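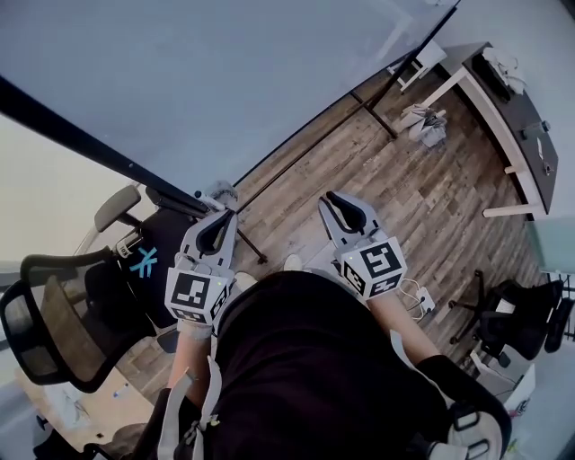
Figure 7.1 Both forearms raised in front of the body, seen from above. The wrist and elbow share the work of holding this position.

CHAPTER 7
The Forearm, Wrist, and Hand at Work

Chapter Outline
7.1 Bones and Joints of the Forearm
7.2 Muscles That Move the Wrist
7.3 Grip and Pinch
7.4 Posture, Load, and Rest
7.5 Case Study: The Packing Hall at Jorkalgate

Key Terms
extension, flexion, neutral position, power grip, precision grip, pronation, radius, static load, supination, ulna

Introduction

In Chapter 6 the shoulder was treated as the base from which the arm is aimed. The present chapter follows the arm outward, from the elbow to the fingertips. Most manual jobs depend on this region, and many of the complaints recorded in workplace health surveys begin in it.

The forearm contains two long bones. The ulna lies on the side of the little finger and forms the main hinge with the upper arm. The radius lies on the side of the thumb and carries most of the load that passes through the wrist. When the palm is turned down, the radius crosses over the ulna; this movement is called pronation. The opposite movement, supination, returns the two bones to a parallel position. Students should practice both movements with the elbow bent at a right angle before reading Section 7.1.

Few of the muscles that bend and straighten the fingers are in the hand itself. The larger ones lie in the forearm and act through long tendons that cross the wrist. For this reason, the position of the wrist affects the strength of the grip. A wrist that is bent sharply forward shortens the finger flexors and weakens the hold, while a wrist near the neutral position, or extended slightly, allows them to work well. Section 7.3 applies this principle to the choice of handles for tools.

Holding the arms up is also work, even when nothing moves. A muscle that stays tight for a long period receives less blood than one that tightens and relaxes in turn. The effect is known as static load, and it is discussed in Section 7.4 together with rest breaks and bench height.

The case study in Section 7.5 is drawn from a survey of 448 packing workers at Jorkalgate, conducted by Lamai Sriwong and Pichit Intarasuk. Of these, 314 reported discomfort in the wrist or forearm during the month of February. The authors compared bench heights, tool handles, and the length of each work period. Their record sheet is reprinted at the end of the chapter and will be used again in Chapter 9.

Learning Objectives

After completing this chapter, students should be able to:
Name the bones of the forearm and locate each on their own arm.
Explain pronation and supination in terms of the movement of the radius.
Describe the difference between a power grip and a precision grip.
Identify static load in a common work task and suggest a change that would reduce it.

Before You Begin

Review the table of joint types in Chapter 2. A tape measure and a notebook are required for the first activity, which is carried out in pairs.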